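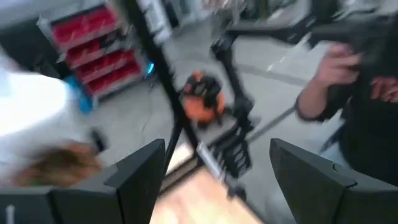

*Page last changed: June, in the evening*

Catarina Valente has looked after the workshop at Lerno since 1998. When I asked her what a new person must learn first, she did not speak about tools. She spoke about the floor.

"You put the vacuum where you can see it," she told me. The one at Lerno is orange and black, a shop vacuum, and it stands on the gray floor close to the work. "If it lives in a closet, you will sweep tomorrow. And tomorrow you have two days of dust."

The room closes at six, and the last 15 minutes belong to cleaning. Everybody stops. First the wooden surfaces are cleared, then the clamps go back to their hooks, and the floor comes last. I asked if people complain. "In the first month, yes," she said. "After that they complain when a visitor does not do it."

Heavy things with long arms are moved by two persons, and she is strict with this rule. Before, in the old building of Goveo, she saw a stand fall on a bench and it cost them 800 euros. "One holds, one loosens. You talk during it."

She keeps a notebook with 11 rules, written by hand. I wanted to copy them all, but she let me read only the first page. Rule four says: empty the vacuum before it is full.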